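Jenavon opens fruit and vegetable subscription for small offices

Orders start Monday for companies with three or more employees

Jenavon, the supplier of fresh produce to workplaces, announces today the opening of its new subscription for small offices. The service is called Jenavon Desk and it brings seasonal fruit and raw vegetables to companies which until now were too small for our regular delivery routes. The first orders can be placed on Monday from 7 a.m.

Until this season, Jenavon delivered only to buildings which ordered at least ten crates in a week. This rule was made when the company had one van and one sorting room, and it kept out many customers who wrote to us. In the past year the sales office received 287 requests from companies below the limit. Most of them were dental practices, accountants, design studios and small workshops. For all of these we had to give the same answer, and it was not an answer we liked to give.

"A person who works in an office of four people gets hungry at the same hour as a person who works in an office of four hundred," said Senan Lynch, managing director of Jenavon. "We have wanted to serve these customers for a long time. The difficulty was the driving. One small box at the end of a long street costs us more than it brings, and we did not want to put this cost on the customer."

The solution was found together with Vindberg, the parcel carrier, which already visits business streets every morning. Under the agreement between the two companies, Jenavon packs the boxes in the night and brings them to the Vindberg depot before 5 a.m. Vindberg then carries them on its usual morning rounds. The boxes arrive before 10 a.m. on the day of delivery, and the customer can choose one, two or three deliveries in a week.

What is in the box

Jenavon Desk is offered in three sizes. The small box is meant for offices of three to six people, the medium box for seven to fifteen, and the large box for sixteen to thirty. Every box contains apples and bananas and two other kinds of fruit which change with the season. In the cold months these will be mostly pears, clementines and kiwis. From late spring, plums, apricots and berries will take their place. Customers may ask for up to one third of the box to be filled with vegetables that can be eaten raw, such as carrots, small cucumbers, radishes and cherry tomatoes.

The apples come from the Adjei orchards, which have supplied Jenavon from its first year. Four varieties are planned for the coming season, two sweet and two sour. The sour ones were included after a tasting with present customers, in which they did much better than our buyers had expected. Pears are also bought from Adjei as long as the harvest lasts.

All fruit is washed and dried before packing. It is sorted by hand, and pieces with small marks on the skin are kept in the box if the flesh is sound. Pieces which are too soft for delivery go to a juice maker in the same district.

Packaging and returns

The box is made of gray cardboard with a lid and can be used again many times. The driver takes back the empty box at the next delivery. There is no deposit, but a customer who has kept more than four boxes will receive a reminder. The boxes are made by Bosik, which also makes the large crates for our regular routes. Bosik changed the height of the small box two times during the trial, because the first one did not fit under the shelf in many office kitchens.

Results of the trial

Before today's announcement, Jenavon tested the service with offices in three business districts. During the trial, 984 boxes were delivered. After each month the customers were asked what they wanted to change. The most frequent wish was for fewer bananas, and the second was for the possibility to pause the deliveries during holidays. Both wishes were followed. A subscription can now be paused in the customer account until noon on the day before delivery, without a fee.

Some offices also asked for advice on keeping the fruit. Each first delivery will therefore include a printed card with simple storage rules. It explains, for example, that bananas should lie apart from the other fruit, that berries should be eaten on the first day, and that apples keep longest in a cool place away from the window.

"I read all the comment forms from the trial myself," said Lynch. "One office wrote that the pears were too hard on Monday and perfect on Wednesday. Now we send pears at two stages of ripeness in the same box. It is a small thing, but it was a good comment."

Prices and ordering

Prices depend on the size of the box and the number of deliveries in a week, and they are listed on the Jenavon website. There is no minimum contract period. Present customers with regular crate delivery are not affected by the new service and do not have to do anything. Offices which sent a request in the past year will receive an e-mail with an order link before the general opening.

About Jenavon

Jenavon buys, sorts and delivers fresh fruit and vegetables for workplaces. The company works directly with growers and runs its own sorting room and delivery vans.

Press contact

Jenavon press office, weekdays from 9 a.m. to 4 p.m. Pictures for editorial use are sent on request. 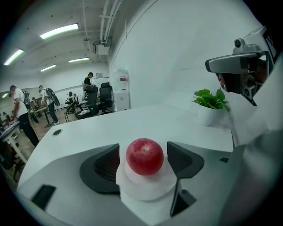
A red apple in an office or workshop. Free for editorial use, credit: Jenavon.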